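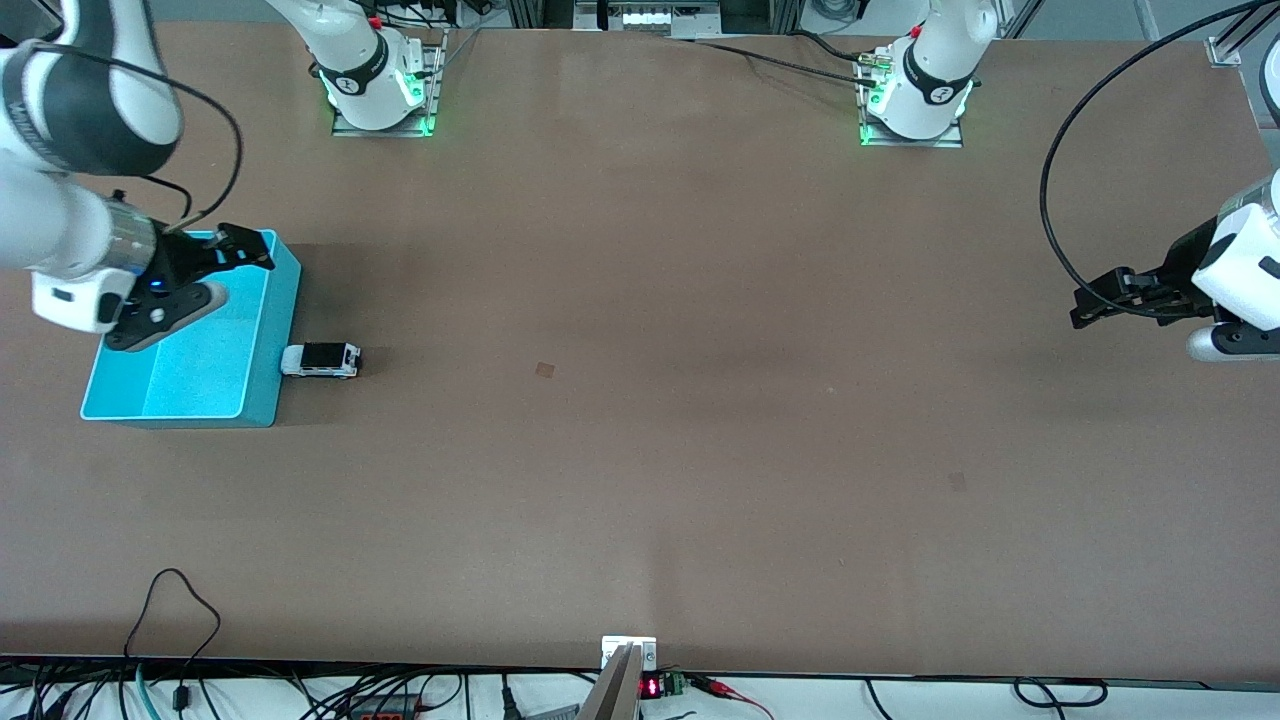
The Plendton Traders' Association has its own stand at the regional trade show in July, and member firms share it by the half day. This checklist was filled in on Monday between setup and the opening to visitors. It covers the stand, the two meeting tables and the store behind the back wall. Small goods and printed matter stay in plastic bins, like the light blue one on the brown tabletop, and each bin goes back to the store when a member's half day is over. Comments are given where something needs doing.

Inspected by: Gregor Chisholm, for the association
Stand shared by: Miltutell, Skitent, Paul

1. Access and floor

Aisle in front of stand clear: Yes
Carpet edges taped down: No
Comment: Left corner has lifted over a length of 60 cm. Retape before opening.
Step at rear door marked: Yes
Store door opens fully: No
Comment: Skitent cartons were stacked behind it. Moved to the right-hand wall during the inspection. Please leave them there.

2. Structure

Wall panels locked at top and bottom: Yes
Header sign secured at both ends: Yes
Comment: Checked from the ladder. The second fixing is new this year and takes a longer bolt. Spares are in the tool box, in the envelope.
Banner stands weighted: Partly
Comment: Paul's banner has no weight on the base and sits in a draft from the loading door. Use a sandbag or bring it inside the wall line.

3. Electrical

Test labels in date on all leads: No
Comment: 3 leads from Miltutell have no label. Taken out of use. The hall electrician can test them for a fee, payable by the member.
Extension leads plugged into each other: None found
Kettle on its own socket: Yes
Cables across walkways covered: Yes

4. Fire

Extinguisher in place and in date: Yes
Extinguisher visible from the aisle: No
Comment: Brochure rack stood in front of it. Rack moved.
Fabric certificates on file: Yes, except the Skitent tablecloth
Comment: Certificate to be emailed to the hall office by noon. If it does not come, the cloth comes off.
Packing material removed: Almost 35 liters of foam and wrap still in the store. To go out with the evening collection.

5. People

Members told where the assembly point is: Yes
First aid kit complete: No
Comment: No large dressings. Ask at the hall office.
Stand rota posted: Yes
Comment: The Tuesday swap between Paul and Miltutell has not been written in.

Result: Stand may open once items 1 (carpet) and 2 (banner) are done. Second check at 2 p.m.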